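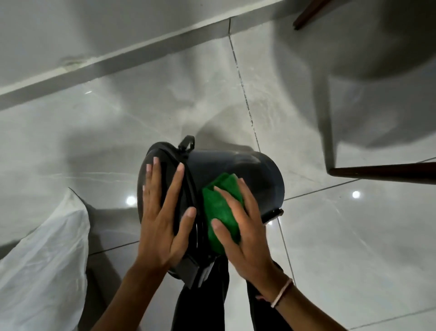
I finally got round to the utility room at the weekend. The water bill came to 249 pounds this quarter and I wanted to know why, so I read the meter before bed and again at breakfast. It had gone from 2267 to 2268 with every tap off.

The plumber found a worn valve in the downstairs toilet and changed it in ten minutes. I'll read the meter again next Monday.

Last updated: 02/02/2026

Recent posts
Getting the shed door to shut
Soup for a cold October
Lunch with Dolores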